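Zurnora hand unit vs. the Watside, part two

I have now put 2553 grasps through the two hand-held grippers, the Zurnora and the older Watside, on the same bench. The Watside took the first 935 before I swapped over. Both were logged through the Manríquez controller at firmware defaults.

Round metal parts are where they differ. The Watside closes a little late on the left, so a cylinder rolls a few degrees before it seats. The Zurnora closes evenly – I checked with a dial indicator – and the part stays where it was. 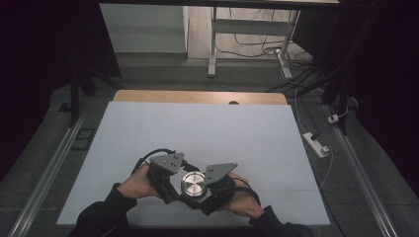
Cable routing is still my main complaint. A stiff cable adds a small torque at the wrist, and it shows up in the force log as drift after long sessions. Softer cable helped on the Watside. I have not tried it on the Zurnora yet.

Controller latency was fine for both, with spikes of up to 400 microseconds when the Prullolari logging tool flushed to disk. Moving the log to a second drive cleared most of them.

Next is the thin-wall tubing, with the grip force turned down. I'll post the raw logs in October.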